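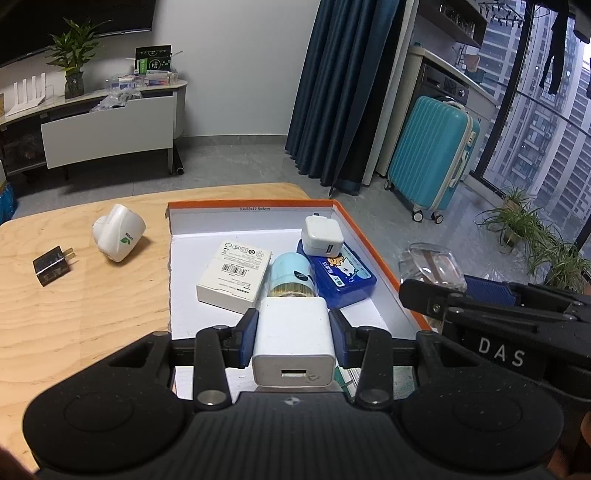

Grulell

Clikita Home Baking Recipe Collection

README, second release

Overview

The Clikita collection is a set of written recipes for home baking, prepared for use in search tools, meal planning software, and classroom exercises in text processing. It contains 3,271 recipes in American English. Each recipe is stored as one record with a title, an ingredient list, a method, and a small number of descriptive fields. The collection is maintained by Grulell and is released once a year, in June.

Users of the first release should read the section on changes before replacing their files. Two field names are different, and scripts written for the first release will stop with an error if they are not updated.

Contents

The release consists of 2 files. The first, recipes, holds the records themselves. The second, terms, is a list of 145 baking terms with short definitions, such as "blind bake," "crumb coat," and "soft ball stage." Both are plain text files with tab-separated columns and UTF-8 encoding. The first line of each file gives the column names.

Columns in recipes

record_id: A unique number. Numbers are never reused, and gaps in the sequence are expected where records have been withdrawn.

title: The name of the recipe as supplied by the contributor. Capitalization has been made uniform. Spelling has not been changed except for clear typing errors.

category: One of the following: yeast bread, quick bread, cookie, bar, cake, pie, pastry, cracker, other. A recipe that could fit more than one category is placed in the one its contributor selected.

ingredients: All ingredients in order of use, separated by semicolons. Quantities appear first, then units, then the name of the ingredient, then any preparation note. For example: 2 cups all-purpose flour, sifted.

method: The full instructions as a single block of text. Step numbers have been removed and each step ends with a period.

oven_f: Oven temperature in degrees Fahrenheit. Where a recipe calls for a change of temperature during baking, this column holds the starting value and the change is described in the method. The column is empty for recipes that are not baked in an oven.

yield_text: The yield as written, for instance "one 9-inch pie" or "3 dozen." These entries have not been converted to numbers.

source_group: Either Arthur or Lamow. See below.

Sources

Recipes come from two groups of contributors. The Arthur group consists of recipes submitted through a printed form, later typed by staff. These tend to be short and assume some experience in the kitchen - an instruction such as "bake until done" is common. The Lamow group consists of recipes entered directly by contributors through an online form with required fields. These are longer, and nearly all give a pan size and a baking time.

All contributors agreed in writing to the release of their recipes. Names, addresses, and personal notes were removed before the records were assembled. Family references within titles, such as "Grandmother's Oatmeal Bread," were kept.

Measurements

Quantities are given in US customary units. Staff did not convert volume to weight, as the weight of a cup of flour depends on how the cup is filled and most contributors did not state their practice. Fractions are written with a slash (1/2, 3/4), and mixed numbers have a space between the whole number and the fraction.

The word "stick" for butter has been replaced with 1/2 cup. "Package" has been left as written, both for yeast and for pudding mix, and users who require exact amounts should treat such entries with care.

Known limitations

The recipes have not been tested. Staff reviewed each record for completeness and readability only. Oven temperatures were compared with the method text, and conflicts were corrected where the printed form was available.

The category column is uneven. Cookies and quick breads are heavily represented, while crackers and laminated pastry are not. A model trained to assign categories from the full collection may perform poorly on the smaller ones.

Allergen information is not included and should not be inferred from the ingredient column alone. Items such as chocolate chips, margarine, and baking mixes vary by manufacturer. The collection must not be used as the only basis for dietary or medical advice.

Near duplicates remain in the file. Many banana breads differ only in the amount of sugar or the choice of nuts. Exact duplicates were removed, and the record with the lower number was kept.

Changes from the first release

The column formerly named temp is now oven_f. The column formerly named group is now source_group. Ingredient separators have been changed from commas to semicolons, so that preparation notes can be kept with the ingredient they describe. Frostings and glazes that had been stored as separate records are now part of the cake or cookie they accompany.

Terms of use

The collection may be used and shared for teaching, research, and personal projects, provided that this README remains with the files. Commercial use requires written permission from Grulell. Modified versions should carry a different name and state what was changed.

Corrections

Reports of errors should include the record_id, the column, and the proposed wording. Accepted corrections are held for the next June release - files already published are not altered.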